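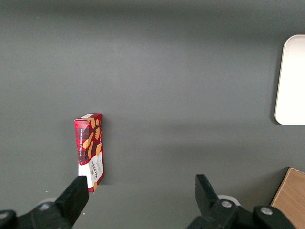
My neighbor came back from a trip in May and brought me shortbread. I had never bought shortbread for myself. Where I grew up, a biscuit was something thin and dry that you put in tea until it became soft, and if you waited one second too long it fell to the bottom of the glass. So for the first days I kept the red box on the shelf and only looked at it.

It is the vanilla one, from Walkers. I like the tartan very much. My grandmother had a blanket with almost the same pattern, and she kept it for guests, so for me this kind of red always means that somebody is coming to visit.

One afternoon at four I finally made coffee and opened it. I wanted to eat one piece. I ate three, standing up, with the window open. The taste is mostly butter, and then the sugar comes slowly after. It breaks in a way that I find difficult to explain in English. In my language we have a word for sand that is a little wet, and this is the best word I can offer.

After this I became curious and tried to bake it myself. The recipe I used is written on the back of an old calendar from the Greltdale market, and it wants 200 grams of butter, which I thought was a mistake. It was not a mistake. You mix the butter with the sugar, then you add the flour and you stop mixing very early, earlier than feels correct. I baked it for 25 minutes. My oven is a Zamar, older than my marriage, and the left side is always hotter, so half of my shortbread was pale and the other half was the color of a good shoe.

The pale half was better. I cut the pieces too wide also, and they looked more like small bricks than fingers. My husband said they were nice with jam, and I understood from this that they were too hard.

Next time I will use the better butter from the Primside shop, and I will let the dough rest in the refrigerator before cutting. I also want to try it with a little cardamom, although maybe this is not permitted. If you have a recipe from your family, please write it in the comments, with the oven temperature in both systems if you can, I always convert it wrong.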